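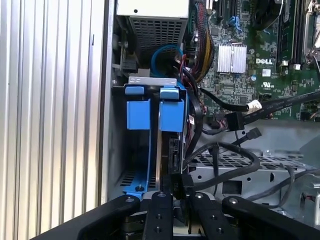
The right of girls to attend school is settled in the law of most countries, and it has been for a long time. The practice is less settled. In the valley towns above Clernville, where I have taught and later administered for the greater part of my career, the law has never prevented a daughter from enrolling. It has simply had little to say about what happens to her at fourteen, when the household needs another pair of hands and the upper school is a bus ride away. Attendance registers record the result, although they do not record the reason. Technical subjects show it most plainly. A computer tower with its side open, a power supply beside a bundle of red, yellow and black wires, is still regarded in many homes as a thing for sons to learn, and the girls who might have wished to learn it have frequently left before the course begins.

The Hartley Scholarship was established to address this difficulty. It began with 4 awards, each covering bus fare, books and examination fees through the final year of school. In its most recent cycle it supported 188 students across the district. These are modest numbers when placed beside the population of school age, and the scholarship office has never presented them otherwise. They are nonetheless the only figures in the district that have risen every year.

I was asked to read applications for the January intake, and I should like to set down some impressions while they remain clear. The applications from the town of Mukden were the strongest as a group. Most were written by hand. Several applicants described walking younger brothers to the primary school before beginning their own journey, and they mentioned it in passing, as one would mention the weather. One applicant devoted her entire statement to a dispute with the local library over its opening hours, which she had won.

It would be easy to select only those who write well. The guidance given to readers asks us to weigh need and persistence before style, and I believe this guidance to be correct, though it is difficult to follow at the end of a long evening.
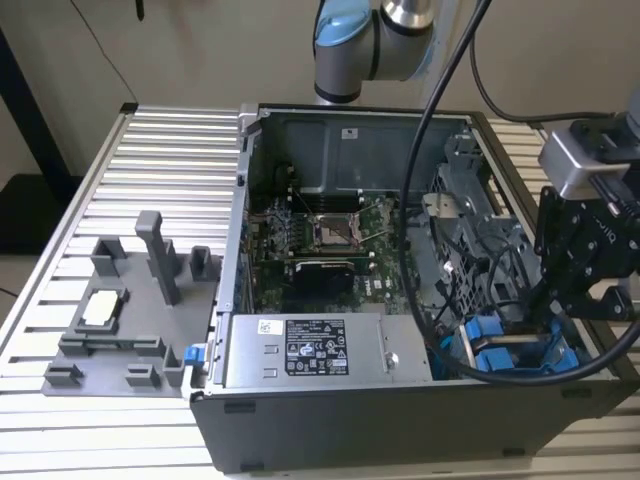
The more serious question concerns what follows the award. A scholarship removes a cost. It does not alter the expectations of a family, and where those expectations remain unchanged the student may return to them at the end of every term. The district has therefore begun to hold meetings with parents in their own towns, in the evening, with the bus timetable and the fees laid out on paper. Attendance at the first meeting in Jilter was poor. The second was held after the harvest and went considerably better, and a number of fathers stayed to ask about evening transport.

I have also recommended that the annual book allowance be raised to 3,000 for students in technical courses, whose materials cost a good deal more than those of their classmates. The recommendation is under review. I will report the outcome on this page when it is known, together with the closing date for next year's applications.

Posted Aug 21, 2024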